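Grovenix planner sync, May, 9:30
Chair and notes: Verena Nägeli

1. Previous actions
Camenzind log exporter merged. Time stamps now come from the controller clock.

2. Perception
Glossy stovetop still produces false depth points near the burner rings. Agreed to mask the panel by its known outline before clustering. The pot's wire handle drops out of the segmentation at low resolution; input size stays as is until the mask is in.

3. Planning
Replan limit raised from 28 to 50 ms. Collision margin at the faucet stays at 5 mm. Bavthorpe asked for a wider margin at the sink rim; deferred.

4. Control
Gripper force threshold to be read from the config file, no longer hard-coded. Ticket 39 stays open until the block and carrot grasps are both replayed with the new build.

5. Actions
VN: stovetop mask, config change.
Bavthorpe: replay of ticket 39 grasps.

Closed 10:15. 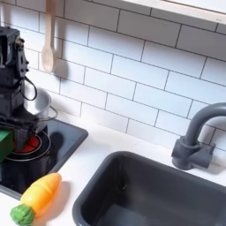 1 min read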